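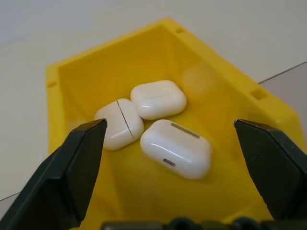

Clernico sells its bin-picking kit to companies that have never owned a robot. The Taltodik ships in two boxes, bolts to a table, and is meant to do one job: take small goods out of a bin and put them somewhere else, one at a time. We ran ours for most of June in the returns room at Gisport, a reseller of used phones and audio gear, where earbud charging cases come in all day and have to be sorted before anyone tests them. Three glossy white cases lying tight against each other on the floor of a yellow bin are an ordinary load there, and a hard one for a machine. The shells are shiny, the corners are round, and there is very little space between one case and the next for a finger to go down.

The kit includes the arm, a two-finger gripper with flat, squared tips, a small wrist camera, a controller, and the picking software, which Clernico calls Ban. You supply the table, the bins, and a computer with a browser. Setup took one person a morning. Most of that went to clamping the base and teaching the arm where the bin walls are, a step the manual covers in a single page and should cover in three.

Ban does not ask for a model of each product. You show it a few examples under the wrist camera, give the group a name, and start. It had no trouble telling larger cases from smaller ones. It did have trouble with glare. Under the room's original ceiling strips, bright reflections sometimes made it treat one case as two. Gisport moved the table away from the strips and the problem mostly went away.

For our main test we gave the kit 324 picks, all white cases, in loads of different sizes. It completed 163 of the first batch without a stop before we changed any settings. After that we turned on the nudge option, which lets the gripper push an item sideways before trying to close on it. Nudging is slow, and it is the setting to use when cases are packed together. With it off, the arm would hover, try a grip, back out, and ask for help.

Ye-rin Seo manages the returns room and used the kit every shift. She liked that it stops when it is unsure. "I would rather walk over and move one case than find a cracked one at the bottom of the tray," she said. She was less happy with the alert sound, which cannot be changed, and with the finger pads, which pick up dust and need wiping.

Speed is modest. A practiced person clears a bin faster, and Clernico's sales staff did not argue the point when we raised it. The kit makes more sense as something that keeps going while staff do the testing and grading.

Clernico offers the Taltodik for sale or on a monthly plan. The plan covers replacement fingers and phone support, and a spare pair of fingers is in the box either way. Support answered both of our calls the same day. The gripper is rated for 100 hours between inspections, and the controller shows a reminder when the time comes. Orders placed after 12/01/2024 come with the newer version of Ban, which adds a brightness control for the wrist camera. We have not tested it.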